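Slide 1. Title

Hi everyone! I get to spend half an hour on my favorite couch game, so please bear with me if I speed up. (Pause, let people sit down.)

Slide 2. What Tirnow is

Two-player co-op dungeon crawler from Cerkari, cartridge only. You play Kavach, a guard with a shield, and your friend plays a thief with no name at all. One screen, no scrolling, and every room is a little puzzle with teeth. I still grin when the title music kicks in.

Slide 3. The numbers

236 rooms on a cartridge that small! Of those, 23 are secret, and I had played it for years before I found the sixth one. Mention the map I drew on graph paper, hold it up.

Slide 4. Sharing the lives

Ask the room who has ever stolen a life from a friend. The lives sit in one pool of 6, so when your thief jumps into the spikes, you both pay for it. It makes people talk to each other. It also makes people yell, and that's half the fun.

Slide 5. Drink some water
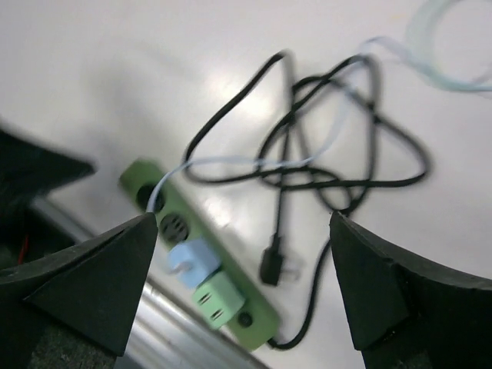
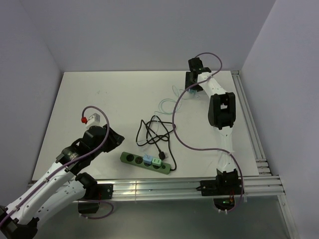 White tabletop, in both pictures.

Slide 6. The Tovar fight

Play the clip, sound on. Tovar is the boss at the bottom of the well, and he only turns around if the two players stand on opposite sides. Alone you can't hurt him. I love that the game never explains it, you just see him swing toward your friend and suddenly his back is wide open!

Point out the torches going dark one by one. That's his health bar.

Slide 7. Scores

Gems are worth 700 each if both players touch the chest together, and far less if one of you grabs it early. Tell the story of the chest by the bridge (keep it short this time).

Slide 8. What I'd borrow today

If you make games, try the shared pool of lives. Try a boss who watches one player. Put something hidden behind a wall that looks a tiny bit wrong, and then leave it alone.

Slide 9. Play it

The console is set up at the back with two pads. Start in the well if you're short on time, the password is on the slide. Questions first, then go grab a partner!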